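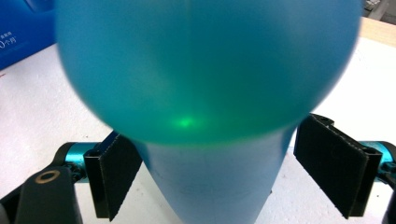

Welcome to the supply table page! Most of you know Grosel as the little craft and party room up over the bakery, and every December we get so many notes asking what we keep on hand that I finally sat down with a cup of tea and started writing it all out. It's taken me much longer than it should have, and I still haven't gotten to the ribbon drawers (there are a lot of ribbon drawers).

Blue has been the favorite this season by a mile. Daryna Karpenko picked out the teal balloons, and I do love how the light comes through them, sort of like sea glass. She likes to set them with a paler, chalkier blue, and I was doubtful until I saw the two shades one over the other. Now I want them at every birthday we do. Our last order from Nirico was 800 balloons in mixed colors, which sounded like plenty in the spring and doesn't sound like plenty anymore.

The big table is where everything gets sorted before it goes back on the shelves. We keep white covering over most of the top, with the light wood showing around the border, and it picks up brown smudges like you wouldn't believe. Yiğit Sezer would change it every evening if I let him. I say a few stains are fine, it's a work table, and we'll put a clean one down before the families come at 11. The light blue bottle with the white cap lives up here too, and so does the bright blue carton with its flaps open.

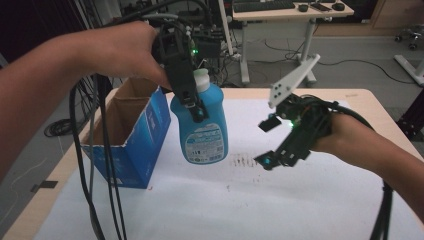 Can I bring my own balloons and supplies to a party at Grosel?

Of course you can, and lots of people do. Drop them off the evening before if you're able, with your name on the bag, and we'll keep them on the shelf by the stairs. The room holds 20 children comfortably, so plan your numbers around that.

More pictures to come once the shelves are done. Daryna has promised me the paper flowers next, and she has a whole closet of those.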